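Notebook, March. Job queue rewrite, Tomance backend

Picking up from the last entry. The old queue is a table called jobs with a status column, polled by a cron script every minute. It has worked well enough for sending mail. It does not work for the Van Wyk import, where one upload turns into thousands of small jobs and the poller picks them up one at a time.

Goal for this round: replace the cron script with a long-running worker, keep the same Postgres table, change as little of the calling code as possible. No new services. We talked about adding a message broker and decided against it for now. Ops would have to look after it and the volume is not there yet.

9:40. Started from a clean branch. Wrote the claim query first:

update jobs set status = 'running', claimed_at = now() where id = (select id from jobs where status = 'ready' order by id limit 1 for update skip locked) returning *

Ran it from two psql sessions with the transactions held open. Each session got a different row, as it should. Took out "skip locked" to see the difference and the second session sat there until I committed the first. Put it back.

Index on (status, id) was missing. Added it as a partial index where status = 'ready'. The explain output now shows an index scan and stops reading at the first row it can lock.

10:30. Worker loop. Claim a job, run the handler, mark done or failed, repeat. If nothing was claimed, sleep 5 seconds. I had the sleep inside the database transaction the first time, so the worker held a connection open and idle for the whole wait. Moved it out. Also made sure the claim commits before the handler starts. Otherwise a slow handler keeps the row lock, and vacuum can't clean up behind it.

Handlers are looked up by name from a plain map. Trarko has a plugin system for this where handlers register themselves on load. I copied that at first and then removed it, and grep on the job name now takes you straight to the function.

Retries: 3 attempts, then status goes to 'failed' and stays there. Wait between attempts doubles. Needed a run_after column for this, so there is a migration after all. Default is now(), existing rows get backfilled in the same migration. Claim query gets "and run_after <= now()". Remember to order by run_after first and then id, or the retried jobs jump ahead of everything. The partial index has to change to match. Did that.

11:50. Ran the test suite. 27 failures. Nearly all the same thing: tests insert a job and then call run_pending(), which lived in the cron script and is gone. Wrote a small test helper with the same name that drains the queue in the current process. Down to 2 failures.

First of those was a real bug. A handler that raises inside a nested transaction left the connection in an aborted state, and then the "mark failed" update was rejected. The job stayed in 'running' forever. Fixed by rolling back before the status update. The second was a test that compared timestamps as strings. Fixed the test.

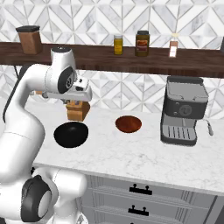

White robotic arm over a marble kitchen counter

13:15. Stuck jobs. If the worker is killed in the middle of a job the row stays 'running' and no one picks it up again. Options I looked at:

Heartbeat column, updated by the worker while the handler runs. Needs a second thread or a timer.

Advisory lock per job, held on a session for as long as the handler runs. Goes away by itself when the process dies. Doesn't work through the connection pooler in transaction mode, and we use transaction mode.

Fixed timeout on claimed_at, with a sweep that sets old 'running' rows back to 'ready'. Simple. Wrong if a job legitimately takes longer than the timeout, as it will then run twice.

Went with the timeout, set per job type in the handler map. Mail is short, import rows are short, the monthly export gets a long one. All three handlers should be safe to run twice anyway. Checked: mail has a sent_at guard, import rows are upserts on the external id. Export writes to a file name with the job id in it, so a second run overwrites the first. OK.

The sweep counts as an attempt. I forgot this at first, and a job that crashes the whole process would have come back again and again without ever reaching 'failed'.

14:30. Shutdown. On SIGTERM the worker sets a flag, finishes the current job and exits. Tested by hand with a handler that sleeps. Worked from the terminal, did nothing in the container. The container starts the worker through a shell script, so the shell gets the signal and the worker never sees it. Added exec in front of the last line of the script. Worked after that.

The deploy script waits less time than the longest export takes. Left it alone; the sweep will pick the export up again. Write this in the runbook.

15:20. Tried the Van Wyk sample file on staging with 2 workers. No job was claimed twice according to the log. The web pages that read from the same tables stayed usable. CPU on the database went up during the import and came back down after it.

One thing I don't like: the import inserts its jobs one statement at a time, and this is now the slowest part of the whole run. Should be a single insert from a select. Separate ticket, the code is in the upload controller and I don't want it in this branch.

Log lines: every line from the worker now has job id, job name and attempt number. Removed the "no jobs found" message, it was most of the log.

Open:

Cleanup of old 'done' rows. The cron script used to delete them and nothing does at the moment. Probably a job of its own.

Failed jobs need to show up somewhere. For now a query in the runbook.

Decide if the worker runs on the web hosts or gets its own. Memory looked fine on staging with both on one machine.

Migration has to go out before the worker. The old cron script ignores run_after, so the two can overlap for one deploy. Turn cron off before starting the worker in production, its select has no skip locked.

Branch pushed, not merged.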